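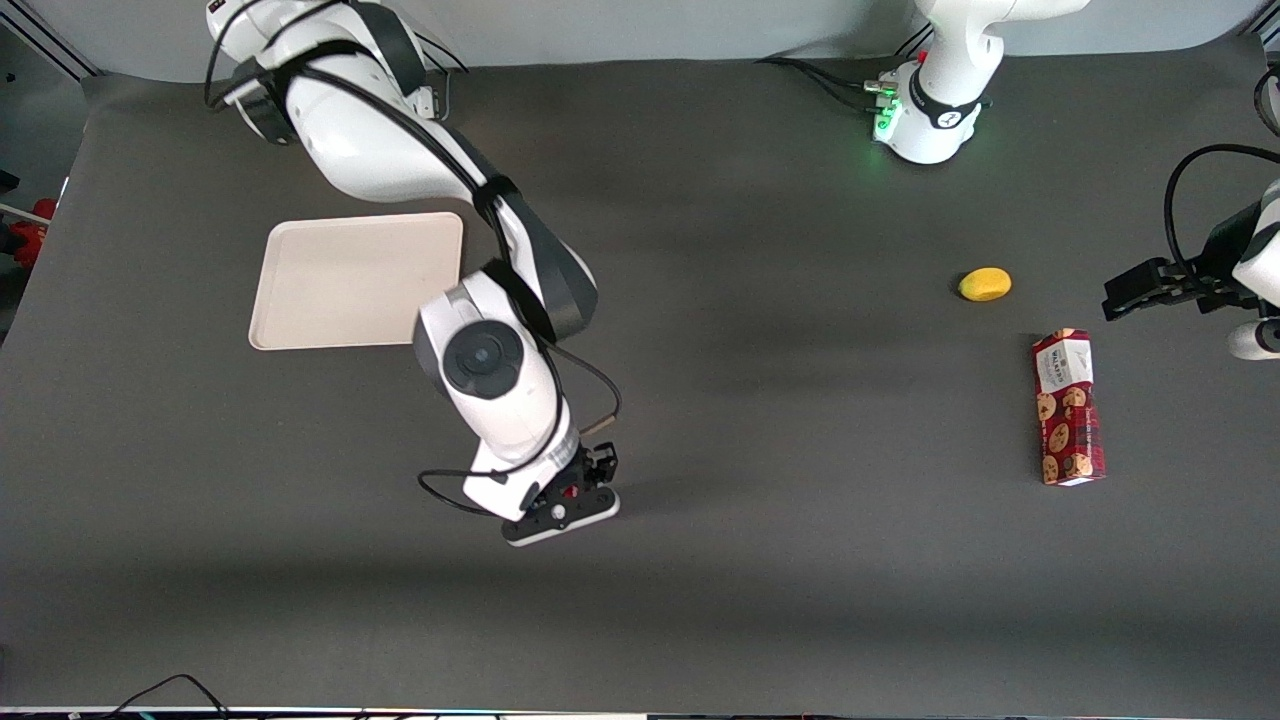 Figure 3. The two-arm cell at the start of a sorting episode, seen from the fixed camera.

4. Planning over a shared table

4.1 Who may move, and when

Most two-arm planners treat the second arm as one more obstacle, and for a long time ours did too. Prado, the planner we describe in this section, gives up that idea and plans over claims instead. A claim is a volume of space plus a stretch of time, and an arm may enter a volume only while it holds the claim on it. In the state of Figure 3, for example, the left gripper is open over the table close to the yellow, lemon-like object, with the dark red WALKERS box lying just below it, while the right gripper points down at bare tabletop with nothing in its fingers. The tray lies on the far side of the right forearm. A greedy planner would hand the small object to the left arm, which is plainly closer, and then discover that the way to the tray runs straight through the space the right arm is using. Prado sees that conflict before either arm has moved, and this was the moment in the project when we started to have real fun with it!

Claims are issued by a small arbiter process that runs beside the two arm controllers. Each controller asks for the next 8 claims along its path, in order, and the arbiter grants the longest prefix it can. An arm that receives a short prefix does not stop dead. It slows down along the part it has been granted and asks again on the next cycle, so that in the good case the missing claims arrive before it has to brake. We were surprised by how natural the resulting motion looks. The arms seem to make room for each other, although nothing in the code describes politeness of any kind.

Deadlock is the obvious worry. Two arms can each hold a claim the other one needs, and with long prefixes this happens more often than we expected. We tried priorities first (right arm wins), which works but leaves the left arm idle for long stretches. The current version looks for cycles in the waiting graph and asks the arm with the cheaper retreat to give its claims back. Retreat cost is the joint-space length of the path back to the last free pose, with a penalty if the gripper is loaded — backing up with something in the fingers is where most of our early drops came from.

4.2 Perception inputs

The planner takes its object poses from Fidau, our segmentation and pose module, which was built for single-arm work at the Halthorpe site and needed only two changes here. The first is an occlusion flag. When an arm link covers part of a known object or container, Fidau keeps the last good pose and marks it as held over, and Prado widens the claim around it. The right edge of the tray in Figure 3 is a typical case: the white body of the right arm overlaps it, and a fresh fit to the visible part alone tends to pull the estimate toward the uncovered side. The second change is a separate grasp margin for each shape class. Long boxes get a wide margin at their ends and a narrow one along their sides, and small rounded objects get an even margin all around.

Cables deserve a word of their own. They loop away from the wrists in a way that no link model captures, and we do not try to track them. Each wrist is instead padded with a fixed shell, large enough to contain the loops in every pose we sampled. This wastes space and we would love to do better, but it is simple and it has been very dependable.

4.3 Logged episodes

We logged 641 episodes with the arbiter enabled. Of these, 7 ended in a deadlock that the retreat rule failed to clear, and all of them involved a held-over pose whose widened claim blocked both retreats at once. A timeout that shrinks the widened claim after 2 seconds clears every one of these cases in replay. We have yet to test it on the arms. Replay was done with the Eltel log tools, which step both controllers and the arbiter from a single clock, and we cannot recommend this setup warmly enough — a fault that took an afternoon to provoke on hardware can be stepped through as many times as one likes. Section 5 describes the replay format and how claims are stored in it.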